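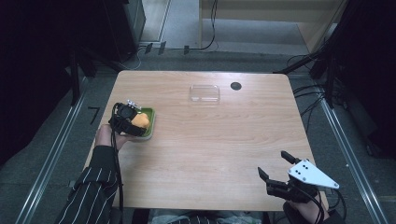
Laying and Clearing a Small Table
Session 4 handout - Practical Housekeeping, evening group
Tutor: Apolline Bouvier

Welcome back! Tonight is all small dishes and small boxes, and I promise there is more in it than you'd think. Last week we did big plates and everyone went home with tired arms. This week it's fingertips.

What we cover
1. Reading the tabletop before you touch anything
2. Moving food from a dish to a box
3. Clearing in the right order

1. Reading the tabletop
Stand or sit square to the table and look at what is already on it. Where is the near edge? Is there a cable hole? A round hole in a desk top is lovely for wires and dreadful for grapes, so keep your working space well clear of it. Pale wood shows juice beautifully, so wipe as you go.

2. Dish to box
One hand steadies the dish, the other does the lifting. Beginners nearly always let go of the dish too early - keep hold until the food is right out of it. Soft things (ripe apricot, sponge cake, a peeled satsuma) want a wide, gentle grip low down on the sides. If you see a dent, you've squeezed too hard. Try again with less!

Clear boxes are a joy because you can check the bottom layer without tipping anything. Put the box at the back of the table and the dish nearer to you, then swap them over and see which you prefer. Cyril Staniforth swears by box in front. I don't, but do try it.

3. Clearing
Food first, then dishes, then boxes, then the cloth. Small square dishes stack well if the corners line up. Lids go on last.

Practice for next time
Lay and clear a small table at home, once with each hand leading. Jot down what slipped and where it ended up. Ro-un Cho has spare boxes if you need one, and Barry Whiteley is collecting the 18 borrowed dishes at the end of tonight.

Next session: jugs and pouring. Bring a tea towel.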